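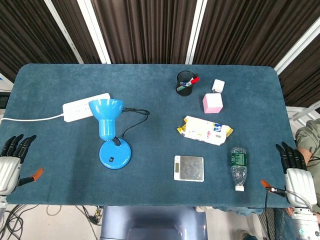 Sarkuda today published the results of its hand comparison, in which the four-fingered Evitz hand and its older rival, the Uvby two-jaw gripper, were given the same chores and no sympathy. Each made 173 attempts under the same controller. The test objects would be familiar to anyone who has put off clearing a desk: a blue lamp, a mesh pen holder, a kitchen scale, a water bottle on its side and a snack in a crinkly wrapper. The Evitz pair, with its orange-tipped thumbs, did best on the bottle. The Uvby gripper won on pens and was insufferable about it.

The snack defeated both in more than 50 attempts, and Sarkuda has asked its snack supplier for a discount.

Trials resume in July at the company's Su lab, with a new wrist camera running at 60 images a second and a target of 2,000 attempts. The full results table is free on request. The snacks are not included.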